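Mottram canvas tote, two years on
Reviewed by Malcolm Bickerstaff
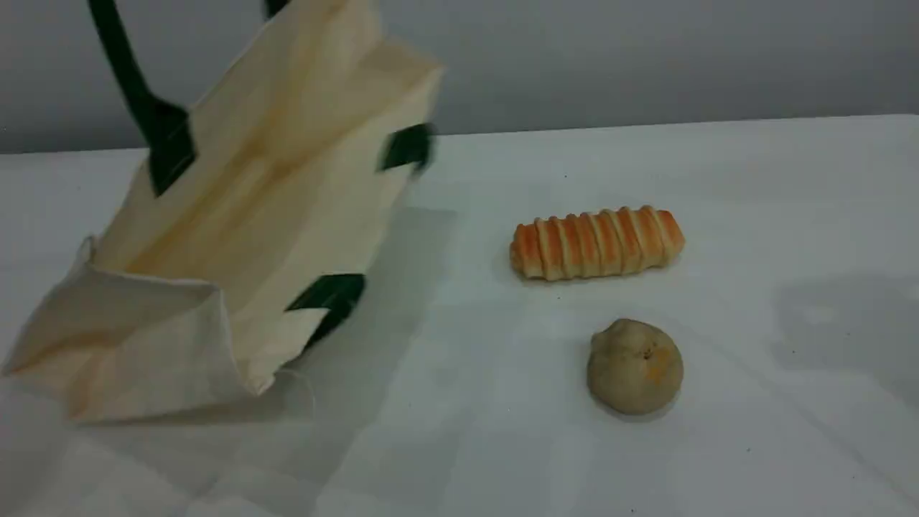
Cream canvas with dark green handles.

I bought the Mottram in April two years ago, when our supermarket stopped handing out plastic bags, and it has done the weekly shop ever since. Before that I had a Seveo fold-up nylon bag, which lost a handle in the car park with 11 tins in it.

The Mottram holds more than you'd expect. Milk, bread, a bag of spuds and a roast chook all go in, and the handles are long enough to sit over a shoulder with a jumper on. It doesn't stand up by itself, so packing at the self-checkout is a nuisance - I put the milk in first to give it a base.

Washing is the weak point. The label says cold wash, and mine still came out a bit shorter than it went in. Tomato juice left a mark that never shifted. Line dry it and don't bother ironing.

The Cameck costs less and has a zip, but the straps dig in. My sister likes hers for the library.

I'd buy the Mottram again in a darker colour. There's no inside pocket, so keys end up under the onions.

Four stars out of five.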